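Recording Demonstrations for the Cabinet and Tray Task
Operator guide, Darar bench, Molow laboratory

Purpose

This page sets out how operators should record demonstrations for the cabinet and tray task. The recordings are used to train the Trekness policy, which learns from examples carried out by people through the two arms. The target for the current round is 2,000 accepted episodes. Operators who have not yet completed the bench safety briefing should do so before continuing.

Before you begin

Switch on both arms and wait for the status light at each base to turn green. Do not touch the arms while they are homing. Open the Rosenthal recorder on the bench computer, sign in with your operator code and select the task from the list. Confirm that the head view and the fixed view are both live. If either view is frozen, restart the recorder; restarting the arms will not help.

Check that the gripper cables have enough slack for a full wrist turn.

Setting out the bench

1. Lay the brown mat over the table. Small creases are acceptable. Replace the mat if it slides under light pressure from the hand.
2. Stand the cabinet on the side of the robot's left arm, with the handle facing in towards the middle of the table.
3. Place the blue tray towards the other side of the mat, with its long side running from the back of the table to the front.
4. Put the yellow cube in the tray. Its position should change from one episode to the next, and it need not be square to the tray.
5. Bring both arms to the start position and open the grippers.

The cabinet on its side of the mat and the tray with the yellow cube, in the head view and then in the fixed view:

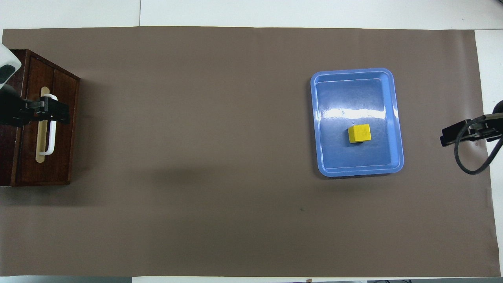
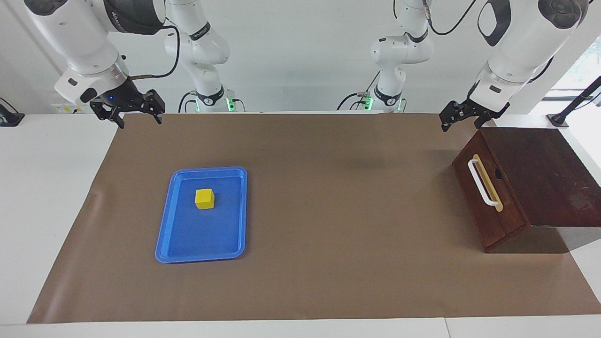

Left and right are always given from the robot's point of view, in this guide and in the episode notes. Operators who work mainly from the fixed view should take particular care over this, as a note with the sides exchanged has to be corrected by hand.

Recording an episode

Press the left pedal to start. Wait 2 seconds before moving, so that the episode opens with the arms at rest. Bring the left gripper to the handle, close it fully and pull in a straight line at an even speed. Keep the right arm clear of the cabinet during the pull. When the cabinet is open, use the right gripper to lift the cube from the tray and place it inside. Withdraw the right arm, close the cabinet with the left, and return both arms to the start position. Press the pedal again to stop.

A missed grasp may be corrected once within the same episode. Mark it "recovery" in the notes. Such episodes are useful to the policy and should be kept, provided that the correction is calm and the task is completed.

Discard the episode if:
- the cabinet shifts on the table;
- the cube falls outside the tray or the cabinet;
- the two arms touch;
- a hand enters either view after recording has started.

Resetting and review

Return the cube to a new place in the tray and move the tray slightly. Leave the cabinet where it is unless the session sheet asks for a change. After every 5 episodes, play back the most recent one in both views and check that they keep time with each other. A visible delay between the views must be reported to the bench supervisor, and the whole group should be held back from upload.

Upload accepted episodes at the end of the session. The recorder adds the bench name and the task version; operators should not rename files. Enter the number of discarded episodes on the session sheet, with a short reason for each.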